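The capsule counter, or why I still own two toasters

I keep getting told that a kitchen counter should have nothing on it. Clear surfaces, clear mind, all that. There's a store called Drerneo in the mall out by Gagnon that sells a whole system for it, and my sister-in-law gave me a gift card, so I went and listened to the pitch. The pitch is that you own 47 things you don't need and they'd like to sell you 6 bins to put them in.

I bought one bin. It cost 85 dollars on the gift card and a bit of my own money in tax, and it's now holding potatoes under the sink, which a paper bag used to do for free.

My problem with the clear counter is that it only works if you don't cook. The people in the brochure have a bowl of lemons and a window. Where does the kettle go? In a cabinet, says the brochure. So every morning I'm supposed to bend down, get the kettle, fill it, boil it, wait for it to cool off and put it away again. I tried that for most of a week – by the end I was drinking tap water out of spite.

Same with the toaster. I've read more than once that a toaster oven replaces a regular toaster. It doesn't. It makes warm bread with opinions. I use the oven for leftovers and fish sticks and the slot toaster for toast, and I'm not going to apologize to a magazine for it.

The canisters I'm less sure about. I bought into decanting years ago, when everybody was buying the Jaltska jars, and I still don't know what it does for flour that the flour bag wasn't doing. They do look nice. I'll give them that much and no more.

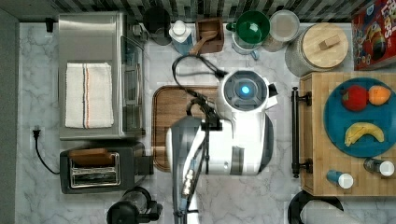 Skustitz, July

So this is where it stands after the big rethink. Kettle at the back against the tile, toaster oven on the left with the towel folded over the top, slot toaster next to it with a slice of bread waiting across it. The cereal stays out in its own red box, undecanted. Apple, orange and banana on the teal plate on the butcher block, because fruit in a drawer is fruit I find in August.

I did move the mug. It has a green bowl on it now, so I suppose that counts as stacking, and stacking is chapter two in the Drerneo booklet. The booklet claims 1,000 happy kitchens. I'd like to see where they keep the bread.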